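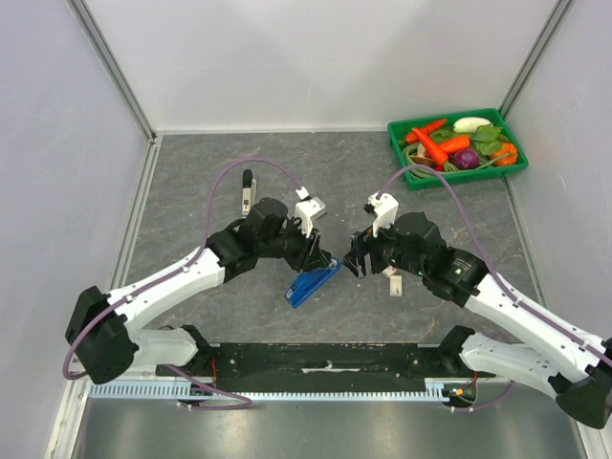 Slow down before you think you need to, one reader of the last edition wrote to us, and do your first dozen passes with something you don't mind dropping. We have taken that advice to heart, and you will find it woven through most of what follows.

Section 7: Teaching a Two-Arm Task on the Clamdale Bench Cell

By now you should have both arms mounted, homed and answering to the Ondrejka software (Section 6 covers all of that, and it is worth going back if either arm still drifts at rest). This section takes you through your first real task, in which one arm picks up an object, passes it to the other arm, and the second arm puts it away. We like a handoff for a first task. It asks a little of everything, it makes you look at both grippers at once, and after an afternoon of it you will have a very good feel for the controls.

There are two ways to show the cell what you want. You can guide the arms by hand, with the motors set to go limp, or you can drive them from the Pruda hand controllers while you stand or sit clear of the cell. Most people start by hand and move to the controllers within a day or two. Please read both parts before you choose.

Before you begin

1. Clear the work surface of anything that isn't part of the task. Tools and spare screws have a way of getting into recordings.

2. Choose one object to pass. A small box with flat sides is a fine choice, long enough that both grippers can hold it at the same moment with a finger's width to spare between them.

3. Set out a tray or other target toward one back corner, on the side of the arm that will receive the object. Toy vegetables, blocks and the like can stay in the tray if you want a more natural setting, but leave a clear spot large enough for your object.

4. Follow each cable with your eyes from the base of the arm up to the gripper. There should be a generous loop at every joint that bends. Move each arm gently through its full reach and watch the loop as it goes.

5. In Ondrejka, open Tasks, choose New, and pick Two-Arm Handoff from the list. Give the task a name you'll still understand in January.

Note: The cell remembers its lighting settings with the task. If you work near a window, draw the blind now and leave it drawn for the whole session.

Part A: Guiding the arms by hand

6. Support the left arm with one hand under the forearm, then press Release Left. The arm will become heavy in your hand. Do the same for the right arm, or ask a second person to take it.

CAUTION: Never press Release on an arm you are not holding. A released arm drops straight down, and it can pinch fingers against the surface or bend a gripper bracket. Keep your hands on the pale segments of the arm and away from the black joints.

7. Bring both arms to the start pose shown on your screen. You needn't match it perfectly; the outline turns solid when you are near enough.

8. Press the foot switch once. You'll hear one short tone, and recording starts.

9. Lower the left gripper over the object and close it with the thumb button. Wait for a slow breath before you lift. We know this feels silly, and everyone skips it at first, but those little pauses help the cell tell one part of the job from the next.

10. Lift the object and carry it toward the middle of the cell. Tilt it so that the free end is easy for the other gripper to reach.

11. Bring the right gripper in to meet it. Let the right one do the last of the traveling while the left one holds still. Two moving hands make for a messy pass, as anybody knows who has tried to hand over a full cup of coffee in a hallway.

12. Close the right gripper. With both grippers closed, hold everything still for another breath.

13. Open the left gripper and draw it straight back before you let it swing anywhere else.

14. Carry the object to the tray, lower it until it touches, open the right gripper, and lift away.

15. Return both arms to the start pose and press the foot switch again. Two short tones mean the pass has been saved.

16. Keep hold of both arms and press Hold. Wait until you feel the motors take the weight, then let go.

Part B: Driving the arms with the hand controllers

Everything above about pauses, tilting and letting one arm do the traveling applies just the same here, so we won't go through the whole pass again. What changes is the feel of it. You are a step removed, you can't sense the weight of the object, and for the first half hour you will probably close the gripper a bit too early or a bit too late. Stick with it! The recordings usually come out cleaner, and there are no human hands in the camera view for the software to puzzle over.

1. Sit where you can see both grippers without leaning. A stool just in front of the cell suits most people. Keep your knees and sleeves out of the cell.

2. Strap on both Pruda controllers and rest your elbows at your sides.

3. Set the speed dial to 12 for your first session. It runs up to 66, and we'd ask you kindly to leave the upper half alone until you have a full set of good passes behind you.

4. Squeeze and hold both side grips to take control. The arms follow your hands only while the grips are squeezed, so if anything looks wrong, simply open your hands and the arms will stop where they are.

5. If you run out of comfortable reach, let go of the side grips, bring your hands back to your lap, and squeeze again. The arms will wait for you.

6. Record the pass with the foot switch, just as in Part A.

CAUTION: Letting go of the side grips stops the arms, but it does not open the grippers. To free a trapped object, use Open Left or Open Right on the screen, and keep your other hand out of the cell while you do.

How many passes to record

Sixteen good passes are enough to try the task out and see whether the cell has caught the idea. Plan on 66 for a task you mean to run every day. Spread them over more than one sitting if you can; tired arms make tired recordings, and the cell will learn your sagging elbow along with everything else.

Move the object a little between passes. Turn it, slide it a few inches, stand it on end now and then. Do the same with whatever else is in the tray. Don't change which arm gives and which arm receives, though. If you want the pass to go both ways, save the second direction as a task of its own.

Which passes to keep

After each pass, Ondrejka plays it back and offers Keep or Discard. Keep a pass if the object wobbled, if you missed the first grab and recovered calmly, or if your path was a bit roundabout. Discard it if the object fell, if the grippers knocked together, if a cable snagged, or if you stopped halfway to answer the telephone.

Note: A discarded pass stays in the Recent folder until you close the task, so a slip of the thumb can be undone.

If something isn't right

The receiving gripper closes on air. Check that you held both grippers closed for a full breath in step 12 of Part A, and record a few more passes with a longer pause.

The object twists during the pass. The grippers are probably meeting it at different heights. Start over with a flatter tilt.

One arm lags behind your hand. Let go, return the arm to the start pose, and run Match Controllers from the Pruda menu. If the lag comes back, write down the arm's serial number and contact Satilside support before you record any more.

Recording won't start. The start pose outline is still dashed for one of the arms, or the foot switch has worked loose from its socket under the bench.

Once your passes are saved, leave the arms on Hold and go on to Section 8, Running a Taught Task.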